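About us

Hello, and thanks for clicking the page most people skip. I'm Gorazd Papadopoulos, and together with Tsung-han Chuang I run Pludholm, a small company that teaches robot arms to be useful in kitchens. Well, in simulated kitchens first. The real ones come later, once we trust the things not to smash the crockery.

We're eight people, two floors up above a shop that sells bathroom tiles, and we've got one very good kettle.

How we got going

Tsung-han and I met at Midano, where we both worked on warehouse picking. It's a lovely tidy problem, picking. The boxes are square, the lights never change and if something goes wrong you stop the belt. We used to eat lunch in the staff kitchen there and argue about how badly our software would cope if you asked it to put the lunch things away. Very badly, was the answer! I tried it one evening on a spare arm with a mug and a tea towel and I still have the mug handle in a drawer.

So we left, slightly too early, with savings that lasted until May and a promise of desk space from a friend. The first version of our software was called Ng, and everyone we showed it to asked whether it stood for "no good". On some days it did. We kept the name for the simulator anyway, so if you see Ng mentioned in our notes, it's the bit that builds the kitchens.

What we work on

The trouble with teaching an arm anything is that it learns the room along with the job. Train it at one worktop and it'll do a grand job at that worktop, then fall to bits when you swap the tiles for something darker or shove the scales along a bit. We had a policy that was brilliant at moving a bowl to the sink as long as the cupboards were pale. With dark cupboards it just sort of hovered.

Our way round this is a training method we call Plullard. Ng makes up a kitchen - layout, worktop, splashback, cupboard doors, which appliances are out and where they've been left - and the arm practises in it for a short while. Then we change one thing and only one thing, and look at how much the arm's plan changes. If we've changed something that shouldn't matter, like the colour of the wall, the plan ought to stay put. If we've moved the mixer into the way, the plan ought to change quite a lot. Plullard gives the arm a nudge whenever it gets those two mixed up.
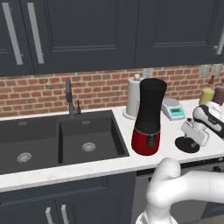
The one-change rule sounds fussy, and I did moan about it. My instinct was to shuffle everything at once and let the arm sort it out, and that's how we did it for months. It works up to a point (plenty of good groups do it that way) but you never find out what tripped the thing up. When Tsung-han talked me into pairing the kitchens, we could suddenly see that most of our failures came from tall objects near the back of the counter. Wall colour was a much smaller worry than I'd been telling people. I've since had to correct two sets of slides.

Where we've got to

Our current library has 2,431 kitchens in it, and we keep 500 of those locked away so the arm never practises in them. Those are the ones we test on. The jobs are plain ones: reach past something without knocking it, shift an object from the counter into the sink, open a cupboard, go back to a resting position without clouting the tap.

Reaching is good now. Moving things to the sink is decent. Cupboards are a sore point, particularly double doors with the handles close together, where the arm will sometimes pick the wrong one and pull away at it very patiently. We're working on that at the moment and I change my mind weekly about the cause. Tsung-han thinks it's the way we score a grasp, and I think we haven't got enough odd handles in the library. We've got a bet on it, a curry's worth.

We write up the failures as well as the good runs, and each release comes with a set of 30 clips of the arm getting it wrong. People tell us those are the most watched thing we put out. Fair enough, I watch them too.

How we work

We're in the office from ten until four and the rest is up to you. Everybody takes a turn at building kitchens by hand in Ng, including me, and including whoever does the invoices that month. It's the quickest way to understand what the arm is up against, and you do get oddly attached to your own splashbacks. New starters build one in their first week. A fair few copy their mum's.

We pay interns, we share our test kitchens with university groups who ask, and we'll happily talk to schools if you don't mind two people interrupting each other for an hour.

Getting in touch

If you've got a method you'd like to try against our locked-away kitchens, or you've spotted something daft in one of our write-ups, use the contact form and one of us will answer. It's usually Tsung-han in the mornings and me after lunch. Visitors are welcome too, just ring the top bell, as the bottom one goes through to the tile shop and they're fed up with us already.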